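The coat that outlasted three of my sofas

I bought my first waxed jacket in March, in the rain, from a market stall in Sesgate, and I paid far too much for it. Tadeusz Ostrowski was running the stall and he saw me coming a mile off. I was wearing a cotton hoodie that had soaked through to the vest and I'd have handed over my house keys for anything with a collar. He sold me a dark green Beaudoin, one size too big, and told me to grow into it. I was thirty-one!

Well, I have grown into it. The jacket is still going, and this winter I finally decided to learn how to look after it properly instead of hanging it on the back of the door and hoping.

The first thing I learned is that I'd been doing it all wrong. I had put mine through the washing machine (twice, on a warm wash, with softener) and then wondered why the shoulders let water in. Zdzisław Domański, who has mended coats in the same little shop behind the station for most of his life, went quite pale when I told him. He turned the sleeves inside out, held them up to the window and showed me all the places where light came through. Little pinpricks, mostly along the creases of the elbows.

"Cold water and a sponge," he said. "Write it on your hand."

So that's what I do now. I brush off the mud once it has dried, go over the outside with a sponge and cold water, and leave the lining alone unless something awful has happened to it. The corduroy collar gets a soft toothbrush. Then it hangs on a wide wooden hanger in the hall, well away from the radiator.

Rewaxing is the part everyone dreads, and I did put it off for weeks. I bought a tin of Tomix dressing and then kept finding other jobs to do. When I got round to it, the whole business took one evening and a great deal of newspaper. You stand the tin in a bowl of hot water until the wax goes runny, then work it in with an old cloth, a panel at a time — seams first, then shoulders, then everything else. A hairdryer helps it sink in. My kitchen smelled like a church for two days and I rather liked it.

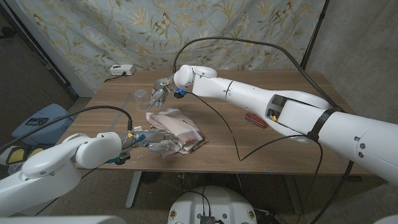
How often does a waxed jacket need doing?

Once a year is plenty for most people, ideally at the end of summer so it has time to settle before the wet weather. If you're out with a dog every morning, do the shoulders and cuffs again after Christmas.

Repairs are another matter, and I leave those to Zdzisław. He put a patch under each elbow and replaced the zip, which had been sticking since I caught a scarf in it. He wanted to move the bottom popper as well, but I've got used to it being wonky and I said no. He sulked a bit.

My friend Hedvig Holmgren thinks I'm mad. She wears a Gikis shell, bright orange, that folds up into its own pocket and dries in no time, and she points this out whenever we walk together. She's right that mine weighs a ton and can't be worn on a warm bus. But I can push through a bramble hedge in it, and she has to go round by the gate — so there we are.

If you're looking for one second-hand, check the armpits and the pocket corners before anything else, and give it a good sniff. A musty smell goes deep and I've never managed to shift it. Stiff, dry cloth is fine, it just wants feeding. Try it on over your thickest jumper, and put your arms up as if you're reaching for a high shelf. If the cuffs end up near your elbows, put it back.

Mine is on its hook as I write, with half a packet of mints and a dog lead in the left pocket. The right one has a hole in it again, so I'll be off to the station on my next free morning.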